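Visita à Bondarora: um dia entre papéis de parede, cilindros e tinta

21 nov. 2019

Saí de casa ainda de noite e cheguei a Niltano com o café da estação a queimar-me os dedos. A fábrica fica a onze minutos a pé, sempre a subir, por uma rua de plátanos que nesta altura do ano está coberta de folhas até aos tornozelos. Quem segue este blogue sabe que ando há anos a juntar amostras de papel de parede antigo (as caixas já passaram do armário para debaixo da cama), por isso podem imaginar o que foi, para mim, receber o aviso de que a Bondarora ia abrir as portas ao público. Inscrevi-me no mesmo minuto.

A Bondarora faz papel de parede e painéis decorativos impressos. Começou num armazém de cereais junto ao rio e mudou-se mais tarde para o edifício atual, um comprido bloco de tijolo com telhado em serra e janelas viradas a norte. Na receção há um expositor com os primeiros catálogos da casa, abertos em páginas diferentes, e só ali perdi um quarto de hora. Um deles tinha uma barra de limoeiros em três verdes que eu juraria já ter visto na sala de uma tia-avó. Pedi para virar a página e deixaram, com luvas.

Éramos um grupo misto: estudantes de design, um casal que anda a restaurar uma casa, duas senhoras que tinham trabalhado na secção de embalagem nos tempos de juventude e que foram recebidas com abraços. A visita estava dividida em cinco paragens. Vou contá-las mais ou menos pela ordem em que as fiz, embora tenha voltado atrás mais do que uma vez.

O arquivo

Primeira paragem e, para mim, a melhor. O arquivo ocupa uma sala sem janelas no piso de baixo, fresca, com um cheiro a cartão e a cera que não sei explicar. Guardam ali 1143 desenhos originais, quase todos a guache sobre papel grosso, cada um na sua pasta com o nome do padrão, a largura do rolo e a medida da repetição. A repetição, para quem nunca pensou nisto, é a distância ao fim da qual o desenho recomeça. É ela que manda em tudo: no tamanho do cilindro, no desperdício quando se corta, na dor de cabeça de quem vai colar o papel numa parede com duas portas e uma janela.

A nossa guia abriu três pastas na mesa grande. A primeira era um padrão geométrico de losangos, muito seco. A segunda, um jardim com faisões em que o desenhador tinha escrito a lápis, na margem, «cauda mais curta!!», e a cauda estava de facto raspada e repintada por cima. A terceira era um estudo de plumas, só plumas, em tons de cinza e rosa-velho, que nunca chegou a ser produzido. Perguntei porquê. Parece que na altura acharam que ficava demasiado teatral para uma sala de jantar. Que pena! Eu punha-o na minha amanhã.

Fiquei a saber também que muitos dos guaches se perderam numa inundação e que uma parte do que lá está foi recuperada folha a folha, entre mata-borrões. Ainda se vê a linha da água numa série de pastas mais baixas.

A cozinha de cores

É assim que lhe chamam, a cozinha, e tem mesmo qualquer coisa disso: baldes, balanças, colheres compridas, aventais pendurados em ganchos. As cores saem de receitas escritas em fichas, e as fichas têm nódoas da própria cor que descrevem, como acontece aos livros de bolos. Mostraram-nos como se acerta um magenta. Parte-se de uma base que parece já pronta, junta-se uma quantidade mínima de azul, pinta-se uma tira, seca-se, compara-se com a amostra-mãe à luz da janela e depois sob uma lâmpada de tom quente. À luz do dia o nosso magenta batia certo; sob a lâmpada, fugia para o castanho. Voltou tudo à balança.

Deixaram-nos experimentar. O meu grupo tinha de chegar a um lilás pálido e chegou, com muita boa vontade, a um cor-de-rosa de pastilha elástica. Guardei a tira na mesma e já está colada no caderno. A senhora da cozinha disse que no primeiro mês dela tinha saído pior, mas suspeito que diga isto a todas as visitas.

Uma coisa em que eu nunca tinha reparado: o contorno imprime-se muitas vezes no fim, e num tom mais escuro da mesma família, para esconder as pequenas falhas de acerto entre as outras cores. Desde então não consigo olhar para um papel estampado sem ir à procura dos sítios onde o contorno engrossa.

A sala das máquinas

Barulho, finalmente. A máquina antiga, a de cilindros, ainda trabalha em séries pequenas, e é um espetáculo. O papel entra branco por um lado e passa de cilindro em cilindro, uma cor em cada um, até sair pelo outro e subir para o túnel de secagem em grandes ondas, que ficam suspensas por cima das nossas cabeças. Demos-lhe a volta duas vezes. Cada cilindro tem o seu relevo e o seu tabuleiro de tinta, e o operador vai tocando nos parafusos de acerto com a ponta dos dedos, quase sem olhar.

Nesse dia corria um padrão de folhas de feto para um hotel da costa. Os primeiros metros saem sempre desacertados — as nervuras por um lado, as folhas por outro — e são cortados e enrolados à parte. Perguntei o que lhes acontece e a resposta agradou-me: vão para as escolas da zona, que os usam para forrar livros e fazer máscaras.

Ao lado, a impressão digital é outro mundo. Uma sala clara, silenciosa, com o chão tão limpo que me senti mal de botas. Aqui a repetição deixa de mandar. Um motivo pode ocupar uma parede inteira, ou duas que se encontram num canto, e o desenho é calculado para as medidas exatas do sítio. Foi o que mais dividiu o grupo. O casal do restauro adorou, eu fiquei a meio caminho. Gosto da liberdade, mas sinto falta daquele ritmo do padrão que volta.

Os painéis

A quarta paragem era dedicada ao que a casa chama a linha Mostyn, painéis rígidos impressos que se montam sem cola, para stands, montras, cenários e quartos de criança. Confesso que entrei com pouca curiosidade, a pensar no almoço, e saí com duas páginas de apontamentos.

O problema interessante é o dos cantos. Num rolo, quem cola vai puxando e disfarçando. Num painel, a aresta está onde está, e o desenho tem de chegar lá no ponto certo. Por isso trabalham tanto com motivos simétricos: desenha-se metade, espelha-se, e o eixo cai no meio da parede. Quando há paredes laterais, decide-se se o motivo morre no canto ou se é cortado de propósito, para dar a ideia de que continua para lá do que se vê. A pessoa que nos explicou isto fez a demonstração com uma caixa de sapatos e uma tesoura, e foi a explicação mais clara de toda a visita.

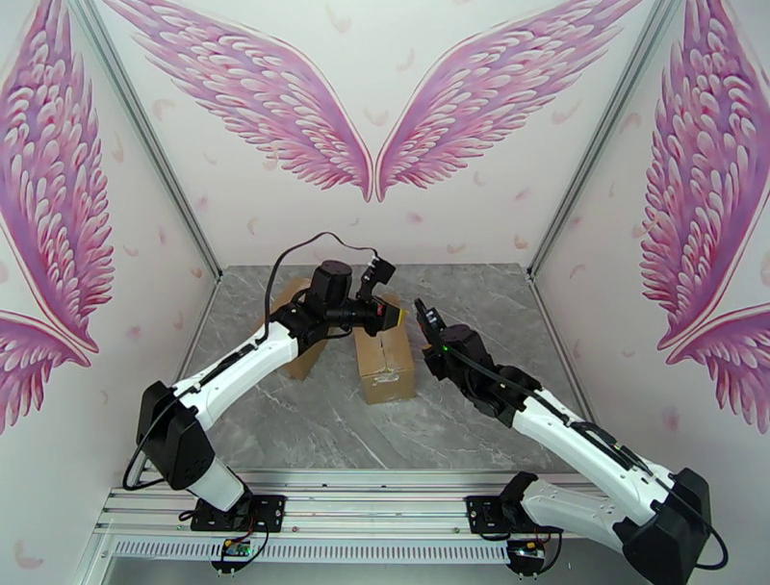
Falou-se depois de escala, e a conversa pegou fogo. Um motivo grande numa superfície pequena pode resultar lindamente, desde que tenha ar à volta; o mesmo motivo encolhido e repetido muitas vezes torna-se um ruído de fundo, o que também pode ser exatamente o que se quer. Uma estudante defendeu que as crianças preferem as coisas enormes. Uma das antigas embaladoras respondeu que a neta tinha escolhido um papel de pintinhas minúsculas e não aceitava outro. Ficámos nisto um bom bocado, com a guia a olhar para o relógio com toda a delicadeza.

Também aprendi que os brancos são o pior de fazer. Um fundo branco liso denuncia qualquer risco, qualquer grão de pó preso na impressão, e o branco de um lote raramente é igual ao do seguinte. Quem encomenda painéis com muito branco é aconselhado a pedir logo um ou dois a mais, tirados da mesma tiragem. Fica a dica para quem estiver a pensar nisso.

Almoço e o que veio depois

Comemos na cantina, sopa de abóbora e um arroz de legumes muito honrado, em mesas forradas com provas de impressão plastificadas. Calhou-me uma de garças. Do outro lado da sala havia uma parede em que cada funcionário, quando se reforma, cola uma tira do seu padrão preferido. As tiras já dão a volta à porta e, vistas de longe, parecem uma estante de livros mal arrumada. Gostei muito dessa parede.

A quinta paragem foi a oficina de colagem, com mãos na massa. Cada um recebeu um tabique, uma escova, um balde e uma tira de papel, e a instrução de começar pelo centro e empurrar o ar para os lados. Parece fácil. Usei cola a mais, a tira escorregou, endireitei-a, escorregou outra vez, e no fim tinha uma bolha do tamanho de uma moeda mesmo no meio de uma flor. Ensinaram-me a picá-la com uma agulha e a alisar com um pano húmido. Quem já fez isto em casa vai rir-se de mim, mas eu saí dali com um respeito novo por todos os forradores deste mundo.

Informações práticas

A fábrica fica no topo da rua dos plátanos, a partir da estação de Niltano. Quem vier de Virnen tem autocarro direto, mas atenção ao regresso, que acaba cedo. A visita é gratuita e por inscrição, com lugares limitados, e repete-se na próxima primavera. Levem calçado fechado e uma camisola para o arquivo. Não há bengaleiro. No arquivo não se pode fotografar; no resto, basta perguntar.

Na loja vendem fins de rolo ao peso, catálogos repetidos e uma reedição dos limoeiros de que falei no início, impressa na máquina de cilindros numa tiragem de 2000 rolos. Comprei um, sem ter parede para ele. Trouxe ainda um saco de retalhos que vou abrindo aos poucos, e entre eles veio um bocadinho dos fetos do hotel, dos metros desacertados, com as nervuras todas fugidas para a esquerda. Para a semana ponho aqui as amostras novas, já com as medidas das repetições, para quem me tem pedido essa parte.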